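Main page | Contents | Random article | Recent changes | Help

Exposed fastener

An exposed fastener is a screw, bolt, rivet or nail that stays in plain sight once the object it holds together is finished. The opposite is a concealed fastener, which does the same work behind a plug, a strip of trim or a rubber foot that comes off once and never sticks again. Much of the history of household goods can be told as a long quarrel between the two, carried on mostly by people who do not have to open the thing afterward.

The term is used in building, furniture, appliances, and eyeglasses. Roofers give it a narrower meaning (see Roofing below) and tend to assume everyone else does too.

Background

For most of the time people have been joining things, fasteners were exposed because hiding them was extra work. Nails were made by hand one at a time, and an old door studded with large nail heads told visitors that the owner could afford nails. Wood screws were known in Europe well before factories, but each thread was filed by hand and no two matched, so a screw taken out of one hole had to go back into the same hole. Careful clockmakers marked theirs. Less careful clockmakers kept later clockmakers in business.

Machine-made screws became cheap in the 19th century, and cheapness did what it usually does to social standing. Once anybody could have a screw, the better sort of furniture stopped showing them. Cabinetmakers sank the heads and covered them with wooden plugs cut to match the grain. In cheaper work the plug was a disk of something brown.

Metal goods were slower to follow. Stoves, sewing machines and typewriters went on wearing their screws in the open well into the 20th century, partly because they were expected to be repaired, sometimes by the person who owned them.

Head and seat

How a visible screw looks depends less on its thread than on the hole it sits in. A countersunk hole has a cone-shaped mouth, so that a flat-headed screw lies level with the surface. A counterbored hole has straight sides and a flat floor, and swallows the whole head. Where neither is cut, the head stands proud of the surface and collects lint.

A washer spreads the load under the head and, in trim work, hides the fact that the hole was drilled slightly too large. Finishing washers, the cupped kind seen on boat interiors and stereo cabinets, were sold on the first ground and bought on the second. On painted or darkened metal, a bright edge around each head makes the fastener easy to find, to the satisfaction of one school of design and the distress of another.

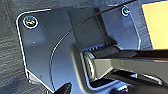

A letter printed in the Drovitz Hardware Review complained that the whole fashion was a swindle, that any fool could leave a screw showing and call it honest, and that the writer had paid extra for a lamp which turned out to have four handsome brass screws holding on nothing at all. The Review ran replies for the next 10 issues. Most of them agreed about the lamp.

Dummy fasteners

The lamp was no rarity. A dummy fastener is a head with no working shank, glued or pressed in place for looks. Dummies turn up on watch cases, car wheels, luggage and the kind of bookshelf meant to suggest a factory. Molded plastic bolt heads, cast in one piece with the panel they appear to secure, are the cheapest form and can be told from real ones by trying to turn them, after which they can be told by the damage.

Defenders point out that buildings have worn false columns for centuries without much fuss. The argument has some weight, although few people have ever had to unscrew a column.

Slot alignment

Where exposed screws have a single straight slot, the question arises of which way the slots should point. Some electricians set every slot on a wall plate upright, on the theory that dust will not settle in them. Gunsmiths and makers of fine instruments line theirs up with the long side of the piece. The practice is called clocking, or timing, and it is harder than it looks, as a screw stops turning when it is tight and not when it is pretty. Proper clocking means fitting each screw to its own hole. Improper clocking means backing it off a little and hoping.

Cross-shaped and star-shaped recesses made the question less pressing. Enthusiasts align those as well.

Tamper-resistant types

An exposed fastener invites a screwdriver, and makers who dislike the invitation have come up with heads that refuse it. One-way screws, familiar from the partitions of public restrooms, have ramps in place of slot walls and can be driven in but not out. Other types have a pin in the middle of the recess, or two small holes where a slot would be. The security they offer lasts until somebody sells the matching driver, commonly in a set with every other driver of the kind, in a folding case.

The Tridach catalog, a trade list of hardware much used by repair shops, gave 757 drive styles and sizes in one edition and 902 in the next. The editors remarked in a footnote that they had not gone looking for the additional ones. Of the new entries, nearly a fifth were described as "similar to the above, but will not fit."

Roofing

In metal roofing, "exposed fastener" names a whole class of panel, held down by screws driven through the face of the sheet with a rubber washer under each head. It costs less than the concealed kind, in which the panels lock over hidden clips. The washer is the weak point. Rubber left in the sun hardens and cracks, and the screws themselves may work loose as the metal grows and shrinks with the weather.

Installers speak of a screw as underdriven, overdriven or right. An underdriven screw leaks because the washer was never squeezed. An overdriven one leaks because the washer was squeezed out from under the head like jam. Both conditions are usually noticed by the person in the room below.

Hidden fasteners and their critics

Concealment has its own costs. A case with no visible screws may be held by plastic clips, which snap, or by screws under a label, which tears. Warranty labels are often placed with this in mind. Repair guides for such goods tend to include the instruction to pry gently, a phrase that carries more than its share of the burden.

Supporters of the exposed screw say it shows a person where to begin. Supporters of the clean surface reply that most owners should not begin. Both sides have at times pointed to the same broken toaster.

A middle course is common. The screws are left in view but made the same color as the part around them, or placed low on the piece where the eye is unlikely to rest, while some badge or mark near the top gets the attention. Rounded corners help, as they do with most things.

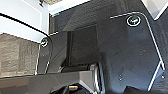

Dark gray plates with rounded contours. The round emblems are near the top.

Care

Visible fasteners suffer from polish, which dries white in the recess, and from the wrong screwdriver, which slips. A blade should fill the slot from end to end. A chewed-up head, once made, is permanent and will be the first thing any guest looks at. Stuck screws may yield to penetrating oil, to heat, or to tightening them a hair before loosening. Salt air rusts plain steel quickly, and brass screws snap if driven into hardwood without a pilot hole; the old remedy is to drive a steel one first, take it out, and let the brass follow.

Mixing metals is a further hazard. A steel screw in aluminum, given damp and time, becomes part of the aluminum.

In language

To have a screw loose has meant to be not quite right in the head since at least the 19th century. There is no matching phrase for a person whose screws are merely showing.

See also

Blind rivet
Countersink
Escutcheon
Finishing nail
Things that rattle

This page was last changed on 2009-10-04. | Contact the editors | Copyright and reuse | Back to top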